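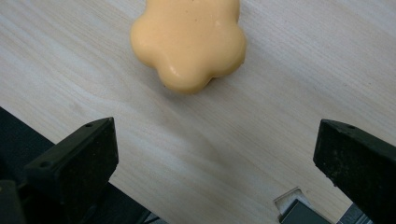

Slide 1. Good morning. My name is Zerrin Yaman and I work on the grasp planner at Flilldale. The talk is on one piece of software, the part that decides where two fingers should close on an object, and what we changed in it between the spring release and August. Keep the wrist view on screen while I talk through this. The flower on the table is a hard case for us: it has rounded lobes with shallow notches between them, a nearly flat middle, and the view catches only part of it, so the planner has to choose a grasp from an outline it can't close. Both fingers are in view and there is a wide gap of bare wood between them. The object is up past that gap, so the first decision is whether to plan at all or move the wrist and look again.

Slide 2. The pipeline, quickly. Segment, fit an outline, propose finger pairs, score them, check for collisions, send the best one to the controller. The old version ran those steps once per attempt. If the outline ran into the image border, the fitter closed it with a straight line. That gave us a nice long flat side that did not exist, and the scorer loved flat sides. Pause here, people usually laugh.

Slide 3. What we do now. Any outline point within 30 pixels of the border is marked open. Open segments can't be used for contact. If too much of the outline is open, the planner returns "look again" with a suggested wrist motion. We called that module Emitz. It is a small module and most of it is bookkeeping — which segments are open, which ones were open last time, and whether the last move helped.

Slide 4. Notches. On a lobed shape the scorer has two choices, put the fingertips on the bulges or in the dips. Bulges are easier to reach and easier to slip off. Dips hold better if the fingertip fits. Our fingertips are blunt, so a shallow notch often won't take one. Emitz doesn't deal with this. The change is in the scorer, which now compares the width of the notch with the width of the fingertip before giving any bonus.

Slide 5. Shading. Go slower on this one. The segmenter used to take the dark part of a shadow, right under the rim, as part of the object. On a pale table with a soft gray shadow the mask grew downward and the grasp center moved with it. We retrained on 3523 labeled views, 937 of them with the shadow edge drawn by hand. Mention that the hand-drawn ones took most of the time.

Slide 6. Tooling. Every attempt is logged with the wrist view, the mask, the open segments and the chosen pair. The viewer is called Gutel. You can scrub through an attempt and change the scorer weights, and it reruns the planning offline. If there is network, show it live. If not, skip to the recording.

Slide 7. What is still bad. Glossy highlights can still split a mask in 2. The look-again loop has no good stopping rule, only a limit on tries. The Coşkun controller accepts a new target in the middle of a motion but doesn't tell us which one it is following, so the logs can disagree with the arm. A fix is in review.

Questions. Likely ones: why not use depth (we do, but thin objects near the table are noisy), and whether the code will be shared (the viewer yes, the weights no).

Reading time: 3 min

Comments

marlow_t: Does the 30 pixel margin change with wrist height? We tried a fixed one and it was too strict up close.

Zerrin Yaman: Fixed for now. It is too strict up close for us too.

pkd: Was at the Thursday session. The bit with the straight line closing the outline explained a bug I've had for months — thanks.

hjorn: Is the recording of the viewer demo posted anywhere?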